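Left Arm, Session 5

The procedure was written by Dörte Gerlach in April and it ran to 2 pages. Ilse Kasten had it taped above the teleoperation desk at Harnside, where she could read it without taking off the headset.

1. Start position

Squeeze the left handle until the fingers close on the cloth. Bring it to the near-left corner of the basket. Wait for a steady picture. Release is logged separately.

Ilse squeezed. The arm came up on the left of her view with the black cloth bunched in its fingers, and she brought it to the corner of the white basket and held it there. She breathed out. The arm repeated whatever her shoulder did, and breathing was included. 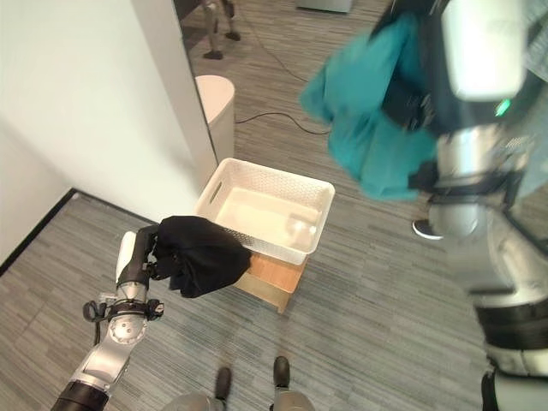 2. Pace

"You're rushing the last hand's width," said Dörte over the link from Basent. She had the recordings open on her own screen.

"I'm rushing it the way I do at home."

"Provaris want 1000 clean passes. They don't want you at home."

Ilse did the next one slowly. It felt like folding someone else's washing with them watching. The log gave it a pass. She did another at her own speed, and the log gave that a pass too, and she kept this to herself.

By the middle of the morning she had stopped saying "the gripper" in her notes and was writing "my hand". She went back and corrected each entry. Then she did it again in the next column.

3. Wrist view

The wrist camera showed mostly the underside of the housing and one black finger, with something white beyond it. Brinkmann, who had set up the rig, said operators should check it before every pass. Ilse had found that she steered worse when she did. In the head view she had an arm. In the wrist view she had a part number.
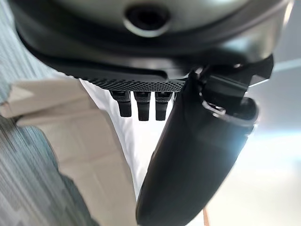

"Do you look at it?" Dörte asked.

"When the procedure says so."

"I wrote the procedure. I'm asking whether you look at it."

"No," said Ilse.

There was typing at the other end. The line about the wrist camera disappeared from the shared copy and came back as a recommendation.

They went on after lunch. Her thumb had begun to ache at the joint, so she closed the handle with two fingers and found the grip no worse.
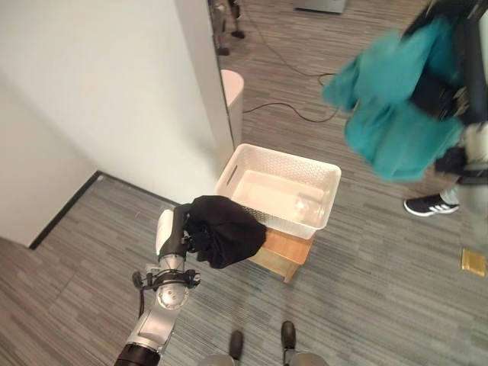 At pass 5 of the afternoon block Dörte asked her to let go of the handles and stay in the headset. The trained policy would take the arm, and Ilse was to stop it if it strayed.

She put her hands in her lap. The arm moved off towards the basket at a pace she knew. A hand's width short of the corner, it hurried.

"There," said Dörte. "Do you see that?"

"I see it."

"Shall I take those passes out?"

Ilse watched the fingers, which were waiting to open. Her own had already done so.

"Leave them in for today," she said, and wrote down the time.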